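Girken 14: what changed in the drawer and door tasks

The new release of Girken, our simulation and control package, went out to all Pollside groups in November. Most of the work since the last one went into articulated objects, meaning anything with a hinge or a slide, and that part of the code has been rewritten from the contact model up. If you only use Girken for pick and place, you can update and carry on as before. If you train or test on drawers and doors, read the rest of this item first, as some of your old numbers will not match.

The main change is in how the controller behaves once the gripper has closed on a handle. Up to now the arm followed a straight path in Cartesian space with a fixed stiffness, and the planner assumed that it knew the axis of the slide exactly. That worked as long as the asset file was right. When the axis was off by a couple of degrees the fingers would load up sideways, the contact solver would push back, and the handle would pop out of the grip halfway through the pull. A lot of people worked around this by raising the friction on the fingertips to values no rubber pad has ever had.

The new controller is soft across the pull direction and stiff along it. It starts with the axis from the perception module and corrects that estimate as the drawer moves, using the measured hand position over the last 20 control steps. On a hinge the same code fits an arc in place of a line. The force along the pull is capped, and if the cap is reached before the joint has moved, the controller stops and reports a stuck joint. It used to keep pulling until the episode timed out.

Most of the testing was done on the wooden two-drawer cabinet with the Franka arm, upper drawer first. It is a plain setup on a bare floor, and it loads fast, so we could run it on every commit. The handle is a thin vertical loop, and a small error in the wrist angle shows up right away in how the fingers sit on it.
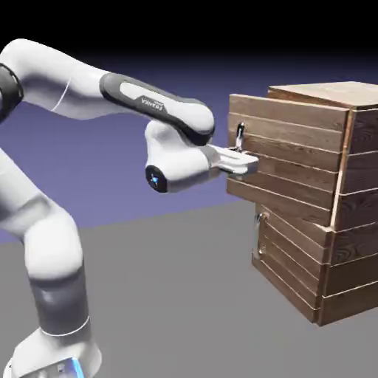

Reece Pickering asked whether the correction step hides bad perception. His point was that if the controller can fix a wrong axis on its own, a team could ship a poor estimator and never notice until it met a door that was heavy or had a stiff catch. He would like the size of the correction logged for each episode, with a warning when it goes over a limit the user sets.

We agree, and the logging part is in. Each episode record now has a field for the starting axis, the final axis and the angle between them. The warning is not in yet. It needs a place in the config file that does not break the older Toft scripts, and those are still used by two groups who have asked us not to touch the format before spring.

On results: the regression set for articulated objects now has 1,867 episodes, covering drawers, cupboard doors and one oven door that has always been trouble. We run it overnight and publish the table on the Nutmont dashboard, where you can filter by asset and by failure type. Slipped grips have dropped a lot on drawers and a little on doors. Stuck joint reports have gone up, as you would expect — many of those runs were listed as plain timeouts before. The oven door is still bad. Its handle sits close to the panel and the fingers touch the glass on approach, which is a planning problem that the controller cannot help with.

A few things to check when you update:

Fingertip friction. If you raised it to stop slipping, set it back to the default. With the new controller, high friction makes the axis estimate worse.

Control rate. The axis fit expects a steady rate. If your scripts skip steps to save time, turn the fit off and use the asset axis.

Old recordings. Replays made with the previous release still play, but the contact forces will be different. Do not mix them with new data in one training set. There is a script in the tools folder that marks old files so the loader can leave them out.

Reset time. Closing all joints between episodes is now done by setting the joint state directly, with a wait of 300 milliseconds for things to settle. You can shorten it for light drawers. Doors with a spring need the full wait.

Next up is the approach planner. We want it to pick a wrist angle from the shape of the handle and the free space behind it, and to try a second angle when the first one touches the panel. The branch is open for anyone who wants to try it, but it changes daily and the docs are behind. Bug reports on the release itself should go to the Girken tracker with the episode file attached.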